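Wolmont opens houseplant exchange for home growers

6 Sep 2025
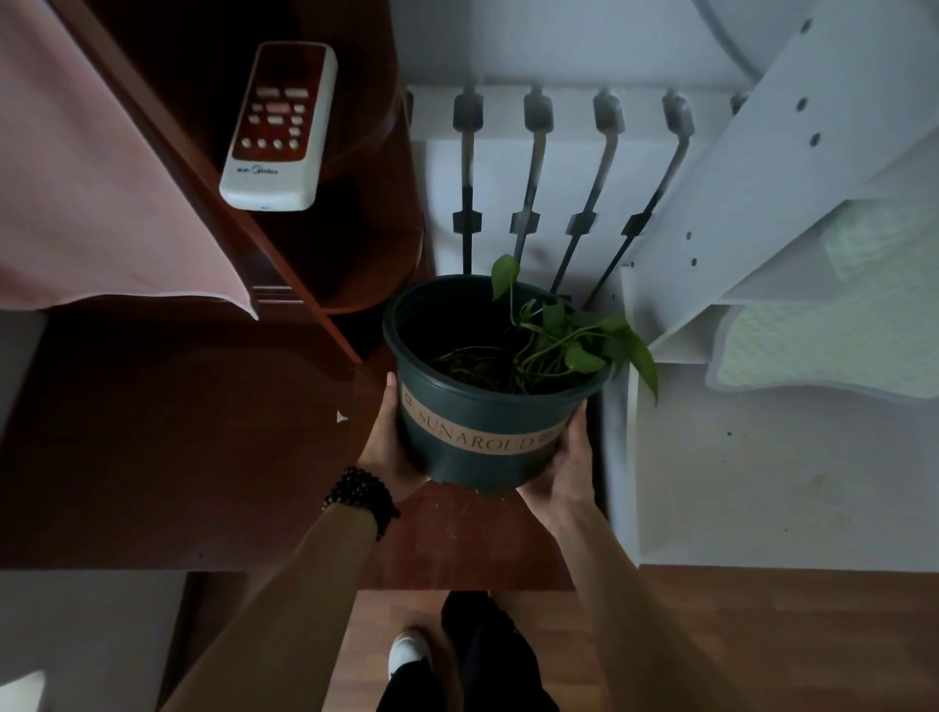 Wolmont, the club for people who grow plants at home, has opened its houseplant exchange to all residents of Leline. Members tried it first in March and passed on 330 young plants - most of them pothos. "A small pothos is easy to carry and easy to keep," said Gangadharan Nambiar, who leads the exchange. Each visitor may bring up to three plants in pots. Entry is free.

Contact: Gangadharan Nambiar, Wolmont, Leline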